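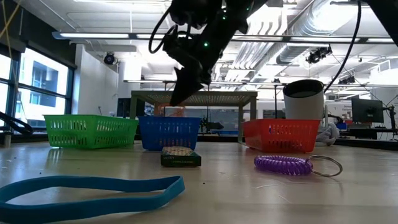

A robot arm over the sorting table at Lustton, with green, blue and red-orange baskets.

Lustton has moved the first stage of its small-item sorting to robot arms, the company said on 15th April. The work covers returned goods that arrive mixed in one tote and have to be separated before inspection, such as key rings, rubber bands, cups and small boxed items.

The arms were set up by Rüegg and run on control software from Girkano. Each arm takes one item at a time from the tabletop and places it in one of several colored plastic baskets. On the day shift the station now handles 1114 items, compared with 2125 for the manual line it replaces. Lustton plans to close the gap by running the arms through the evening, when the sorting room used to be shut.

The change affects 11 employees. Eight have moved to inspection and repacking, where items are checked for damage and matched to an order number. The other three stay with the arms. They clear dropped items, swap full baskets and decide on anything the system rejects. Thin and soft objects account for most of the rejects, according to operations manager Feven Ayele.

"A rubber band never lies the same way twice," Ayele said. "The arm gets a second attempt, and then the item goes to a person."

Pay grades are unchanged for now. Ashraf Salem, who represents the sorting staff, said the new inspection posts involve less reaching and lifting but more time at a screen. He has asked for job rotation every two hours – the present schedule allows one change per shift. He also wants the reject figures shared with staff, as they are used to set the number of people at the station.

Training for the three station posts takes four days and is given on site by Marjan Ranjbar of Rüegg. Staff in inspection receive a shorter course on the order system.

Lustton will review the staffing plan in August. A second station at its Cakbridge site depends on the result.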